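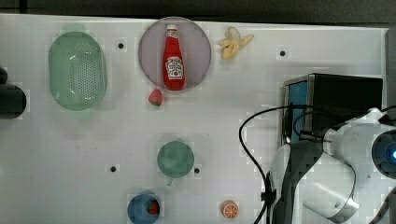
Our play kitchen sets go out in a cotton drawstring bag from the shop in Tredgate, and the one I get asked about most is the Fornon Supper Set, so I've finally sat down to write it a proper page. I started selling toy food because my own two wouldn't leave my real saucepans alone, and I've become a bit obsessive about it over the years. Pale colours on a white table are how I like to see a play kitchen laid out — a green oval colander with its little round holes, a mauve-pink plate, a few bits of toy food dotted about — and that's the look I was after when I chose the colours for this set. Bright red and yellow plastic has its fans, and I do stock some, but I wanted something you wouldn't mind living with in the corner of your front room for three years.

What you get

The Supper Set is sold as a starter kitchen for children aged 3 and up. You get plates, bowls, a colander, a couple of lidded pots and a good mix of food: bread, fruit, veg, an egg, a piece of fish and a wedge of cheese that my youngest insists is cake. The bag is plain cotton with a cord at the top, and everything fits back inside with room to spare, even when it's been packed by a four-year-old in a temper.

There's no cutlery in this one. I did try it with forks and spoons at first and they went missing within days in every house I sent a trial set to, mine included! If you'd like some, the Pralevbridge cutlery pack is sold on its own and the sizes match.

Size and weight

I get a lot of emails about size, so: it's all made for small hands, which means smaller than your real kitchen things but big enough that you can find a piece under the sofa without a torch. The largest plate is 172 mm across. The whole set in its bag weighs less than a bag of sugar, so it's an easy one to take to grandparents or on holiday.

Cleaning

Warm water and washing-up liquid, then leave it on the rack. You can put the plates, bowls and colander in the dishwasher on the top shelf, but please do the food by hand. Some of it is hollow with a tiny seam, and if water gets in it takes ages to come out again. If a piece does fill up, stand it seam-down on a tea towel overnight and it's normally fine by breakfast.

Felt pen is the other thing people ask me about. A dab of toothpaste on an old cloth shifts most of it from the plates. Biro is harder. I have a bowl at home with a very small biro cat in it and I've made my peace with the cat.

What do children do with it?

More than I expected, to be fair. Mine play shops with it as much as they play kitchens, and the colander has been a hat, a boat and a bed for a toy mouse. Iolanda Arruda runs a childminding group and has had two of these on the go since last March. She wrote to me: "The little ones sort it all by colour and the older ones take orders and shout at each other. I've replaced one egg." I was very pleased about the egg.

It's a nice set for the bath too, as long as you keep the hollow food out of it. The colander is brilliant for pouring — water first, then dry rice on a tray once they're out and dressed, if you're feeling brave.

If you're buying for a nursery or a playgroup, I'd go for two sets over one big one. It saves rows over the pots. Drop me a line before you order and I'll see what I can do on the postage.

Spares

We sell every piece singly. It was Ngọc Lý's idea (she looks after all our orders and has far more sense than I do) and we now keep 2,000 loose pieces in boxes at the back of the shop. Tell us which bit you've lost, and if you're not sure of the name just send a quick drawing. We've had some lovely drawings. Spare food is posted in a padded envelope, plates and bowls in a small box.

Goes well with

The Trịnh noodle bowls, which are a touch deeper than the bowls in this set and come with a lid each. They stack with ours if you put ours on top.

The folding play hob, if you haven't got a toy kitchen and haven't the room for one. It folds flat and slides behind a bookcase.

Price and delivery

The Fornon Supper Set is £59 with the bag. Orders placed before noon go out the same afternoon. You can collect from the shop in Tredgate if you're nearby, and you're welcome to bring the children — there's a set out on the low table by the window and they can play with it while you have a look round.

Returns are fine as long as nothing's been chewed.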